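Week 6: Tables, mats and the look of a laid place
Domestic Interiors, evening course notes

Hello again, and thanks for sticking with me after last week's marathon on curtains. I ran out of time for the bit I like best (serving ware!), so it's in here with the reading.

We've been asking what a dining table is for. The Bodin catalogue, which I keep banging on about, gives 36 pages to tables and only four to what goes on them. I think that's backwards. Most households buy one table and live with it for decades, but the small stuff gets swapped whenever somebody's in the mood – and that's where you can read taste changing from one year to the next.

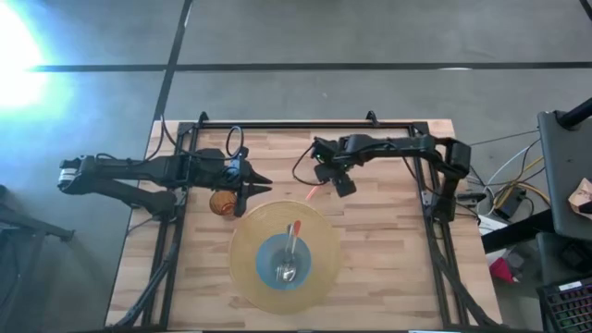
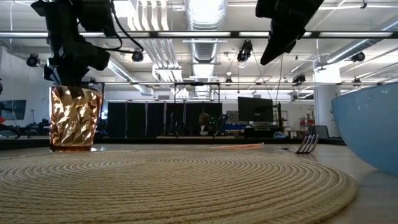
Texture is my word for this week. When colour goes quiet, as it did in the Momness ranges, the surface has to do the work, and makers reach for anything that throws a bit of shadow: ribs, pleats, hammering, coarse weave. Coiled rope is a favourite of mine, and on the round cream-to-beige mat you can see each ridge catching the light. The crumpled facets on the amber-copper cup do a similar job, only much louder. Put two loud things together and you get an argument, so I'd always let one of them win.

Now, the Nallance reading. Skip the introduction, it's dull as dishwater, and go straight to the section on Sunday lunch. I'd like you to mark every place where the writer says "proper" and have a think about who's being left out. Zivow is optional, but the chapter on picnic rugs is a ripper.

For next week, write me 300 words on a table you ate at as a kid. Bring a drawing too if you're keen, rough as you like. The longer essay isn't due till November.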